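Small Things by the Sink

If your January has been anything like mine, you have already made a list of big jobs for the house and done none of them. So I would like to put in a good word for a very small one, the kind you can finish on a Wednesday evening before the kettle has boiled, and that is finding a proper home for your toothbrush.

Ours spent years lying on its side next to the faucet at our place in Ovmont, rolling into the soap whenever somebody bumped the counter. Then Hiu-tung Lui, who has been to more rummage sales in Flerkville than anyone I know, talked me into trying a little white plastic box with a divider down the inside. No lid, nice rounded corners, small enough to tuck beside the mirror. An electric toothbrush goes in with the bristles up, and the other half is free for the toothpaste or a comb, or whatever else has been wandering around your bathroom (in our house it is always hair clips). 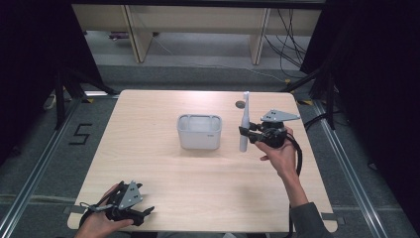
I will admit I was doubtful at first, having bought plenty of organizers that ended up needing organizing themselves. But a small box with an open top is easy to live with. Tip it out once a week, give it a rinse with warm water and a drop of dish soap, and wipe along the divider, where the toothpaste likes to hide. Let it dry upside down on a towel before you fill it again.

Jui-lin Wei tells me she keeps one by the back door in Skuseck for pens and stamps, and I may well copy her. If you have a favorite little box of your own, do write and tell me what lives in it. I have room for 3 letters in the next issue, and I love getting mail!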